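Vimell Picnic Set, item 3193

I've sold these at my Fladbridge shop for years and I still use my own set nearly every weekend (garden, beach, back of the car, you name it). It's light, it's cheerful and it all packs into one bag!
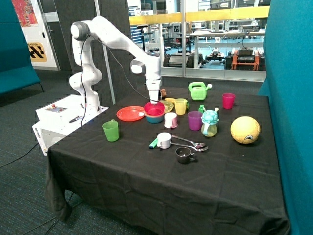 Postage is free if you spend over £54, and I pack every order myself. The next delivery from Jekoncombe lands on 10th May, so if your colour's out of stock, drop me a line and I'll put one by for you.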